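Abnahme-Checkliste Webfrontend, Relaunch Hollenstein
Mit Anmerkungen aus der Prüfung. Offene Punkte bitte nicht durch Umbenennen schließen.

1. Impressum und Datenschutz von jeder Seite erreichbar
Bestanden. Im Footer, Kontrast knapp ausreichend. Wer das Grau ausgesucht hat, mag offenbar Nebel.

2. Bedienung nur mit Tastatur
Nicht bestanden. Das Hauptmenü lässt sich öffnen, verlassen lässt es sich nur mit der Maus. Fokusrahmen fehlt komplett, im Stylesheet steht outline: none mit dem Kommentar »sieht sonst komisch aus«.

3. Reduzierte Bewegung (prefers-reduced-motion)
Teilweise. Die Startseite hält sich daran, das Karussell auf der Produktseite dreht munter weiter. Bitte auch den Ladebalken prüfen, der animiert sich selbst dann, wenn gar nichts lädt.

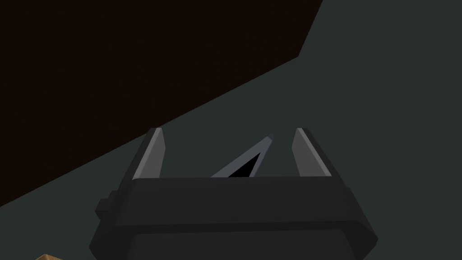
4. Formulare
Fehlermeldungen erscheinen inzwischen neben dem Feld. Die Telefonnummer wird abgelehnt, sobald ein Leerzeichen vorkommt. Die Platzhalternummer im Feld enthält zwei.

5. Externe Skripte
Es werden 19 Skripte geladen, davon drei in doppelter Ausführung. Das Vasine-Widget setzt sein Cookie vor der Einwilligung – das muss vor dem Livegang weg. Trurwood liefert die Schriften jetzt lokal aus, danke.

6. Stylesheet
2148 Zeilen, davon 147 mit !important. Kein Ausschlusskriterium, aber ein Hilferuf. Klassen mit dem Präfix neu-neu- bitte bis Dezember auflösen.

7. Bilder
Alternativtexte vorhanden, bei der Galerie lautet er durchgehend »Bild«. Vorschaubilder dürfen bis zu 200 KB groß sein, die Teamseite ist davon weit entfernt. Lazy Loading greift, leider auch beim Logo.
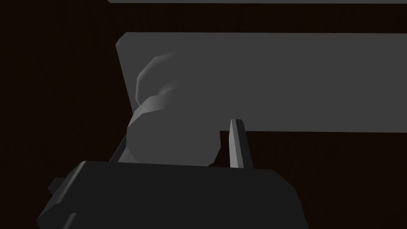 Prüfung und Kommentare: Redaktion Sovik Webtechnik | 3. September 2022

8. Sicherheits-Header
Content-Security-Policy ist gesetzt und erlaubt alles. Formal vorhanden, praktisch Dekoration. Verzeichnislisting unter /backup/ abschalten, und den Ordner gleich mit.

9. Fehlerseite
Liefert korrekt 404. Der Link »Zurück zur Startseite« führt auf die nächste Fehlerseite.

10. Druckansicht
Bestanden, wider Erwarten. Der Cookie-Hinweis wird mitgedruckt, das nehmen wir als Vermerk auf.

Ergebnis: keine Freigabe. Die Punkte 2, 5 und 8 sind zwingend, 3 und 9 vor der Nachprüfung. Der Rest kann in die nächste Runde. Nachprüfung bitte auf dem Testserver anmelden und währenddessen nichts einspielen – auch keine Kleinigkeit.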